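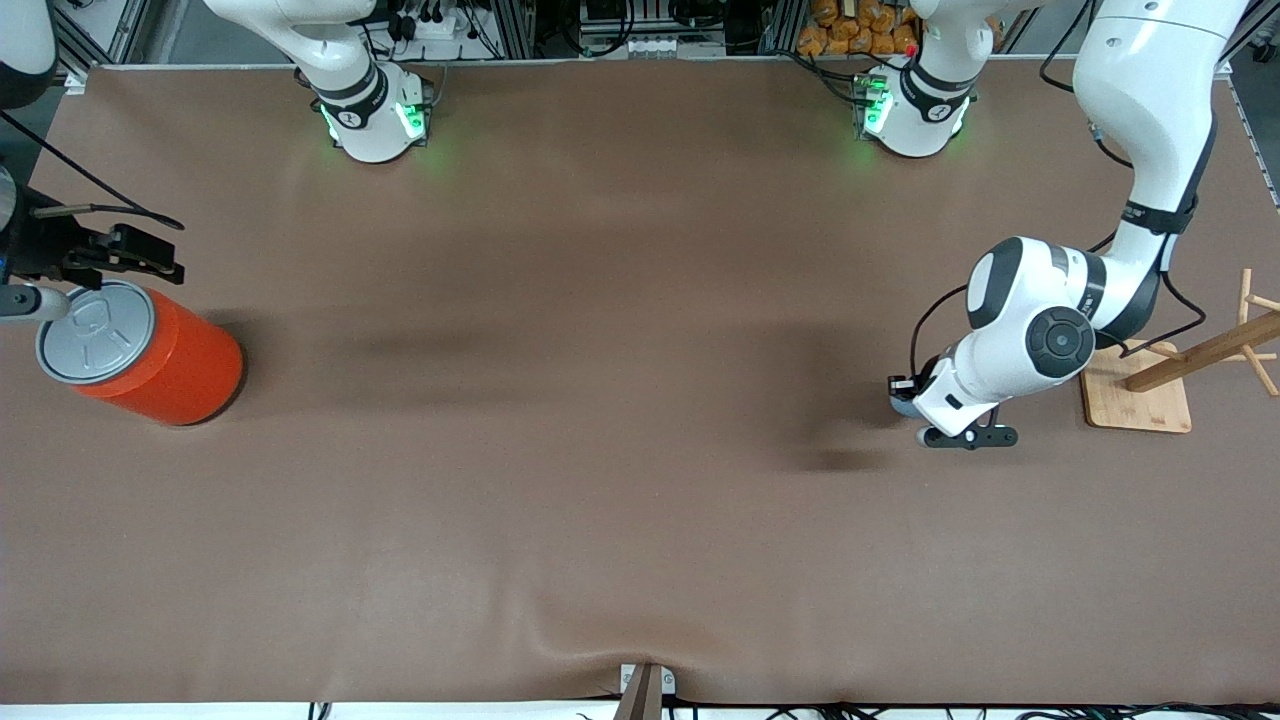 Reading time: 2 minutes

Section 4. Fitting and Securing the Table Cloth

This section applies to the Sendarel brown cloth when used on a wide worktable. It should be read before the cloth is laid for the first time and after each wash.

4.1 Preparing the table

1. Remove all loose items from the tabletop, including cans and other containers.
2. Wipe the surface with a damp cloth and allow it to dry fully.
3. Gather any cables at the front of the table and lay them in a straight line along the edge.

Caution: Do not pull on a cable that is connected to the mains.

4.2 Laying the cloth

1. Unfold the cloth with the smooth side facing upwards.
2. Draw it towards the front until the hem covers the cables. A narrow strip of the surface beneath may remain visible.
3. Smooth the cloth by hand from the centre outwards. Faint creases are acceptable and will ease with use.
4. Place the small wooden clamp at the middle of the front edge and close it over the cloth.

Note: Shallow wrinkles fanning out from the clamp are normal. If the cloth bunches heavily, release the clamp, smooth the edge and fasten it again.

4.3 Placing items

Cans should stand upright with the lid uppermost. Items weighing more than 500 g should be lifted into place and must not be dragged, as this will shift the cloth.

Caution: Keep open liquids away from the cables at the front hem.

4.4 Care

Wash separately at 40 degrees. Do not tumble dry. Iron on the reverse side at a low setting.

Replacement clamps may be ordered from Ralline under part number 119. Enquiries concerning this section should be addressed to Teodoro Cabanatuan, Product Support, Belmonte office. The support desk closes at noon on Friday.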